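Cup handling at Skolevby: where things stand

The robot bench in the returns room has been in use since May, and several people at Clallholm have asked what it means for the team there. This is a short update for both sites.

Returned cups used to be picked up, turned over, checked and stacked by hand, 400 to a shift on a normal day. It is dull work and hard on the wrists. The bench takes over the picking up and turning. Checking for cracks and marks stays with staff, and so does anything that comes back with a lid stuck on.
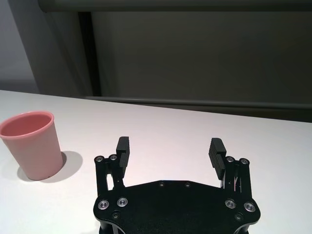
A pink cup on the bench, with the gripper open.

Jitendra Tiwari, who ran the returns line before the change, now looks after the bench and trains the others on it. His view is that the first weeks were slower than doing it by hand. Cups were put down too close to the side of the table and had to be moved, and the grip setting for the thinner plastic took a long time to get right. On a good shift the bench now handles 88 cups an hour. 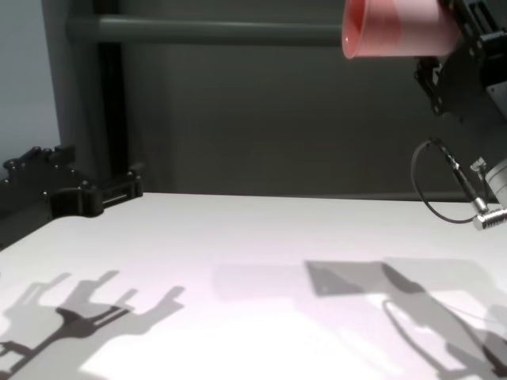
Turning a cup over is still the step that needs most attention. If the grip is too low the cup swings, and if it is too tight the rim bends. Please write any drops in the log by the door, even when the cup is fine. The Rashidi engineers go through the log on each visit and can't fix what isn't in it.

No jobs have gone. Two people have moved to the Dunia packing area at their own request, on the same pay and hours. Those who stayed now swap between checking and the bench every 2 hours, and the rota has been changed to show this. Some staff have said they miss working side by side and that the room is quieter than it was. Breaks have been put back to a shared time for that reason.

Bench training for the late shift is still to be arranged. Give your name to Jitendra if you want a place.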